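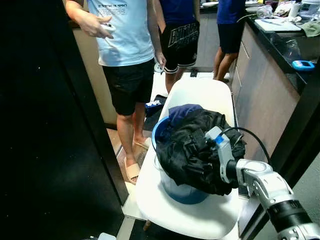 Relar Fabric Dye, Kernholm Black

Powder dye for cotton, linen, viscose and other plant fibers. One pack colors 15 ounces of dry fabric to full strength. Heavier loads take a lighter shade, so weigh the items first and buy a second pack if you are near the limit.

Kernholm Black replaces Trestberg Black, which was discontinued in December. The new powder dissolves at a lower temperature and needs no separate fixer. Salt is still required and is not included.

Directions for top-loading machines

Wet the fabric and wring it out. Dissolve the powder in 2 quarts of hot water, pour it into the empty drum, add the salt, and run a 60-minute cycle with hot water. Run a second cycle with detergent, then wipe the drum and lid.
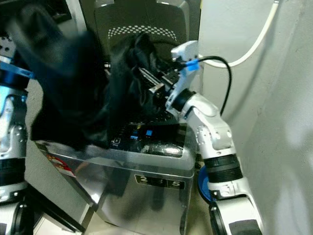
Black is the hardest shade to judge before the fabric has dried. Check it in daylight, at the seams and hems first. A good deep black is matte and may still show a faint bluish sheen along the creases, like the garment held up over the steel appliance. Brown or green tones mean the load was too heavy or the water too cool, and a second pack will usually correct them.

Polyester thread does not take the dye and will keep its original color. Wool and silk can be dyed in a pot on low heat, with vinegar in place of salt.

Pack size: 44 g
Made for: Tiongson Home Supply
Shelf life: two years unopened
Storage: dry, below room temperature if possible, away from children
Page updated: 2019-05-18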